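Teaching by driving: my project with the Stekia simulator
Latifa Ait Ali, Heltham

My plan was to steer the arm through the kitchen task myself and let the software learn from my runs.
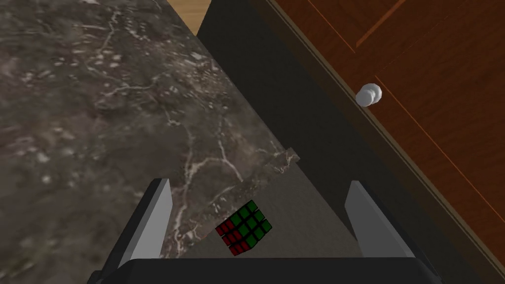 I used a game controller for the first batch, and my early runs were terrible! The left stick moves the hand, the right one turns it, and I kept mixing them up (I still do when I'm tired). By July I had 36 runs saved, but I threw out 17 of them – mostly ones where I'd stopped halfway to think, because the arm then learned to stop and think as well.

Rosser, my project partner, drove far more smoothly than me, so we tried training on his runs alone. That did worse on new starting positions than the two of us mixed together, which I didn't expect at all. My guess is that my wobbles showed it how to recover.

Each saved run took up to 10 minutes to clean by hand. Next term I'd like to script that part, and try the wrist-view camera on its own.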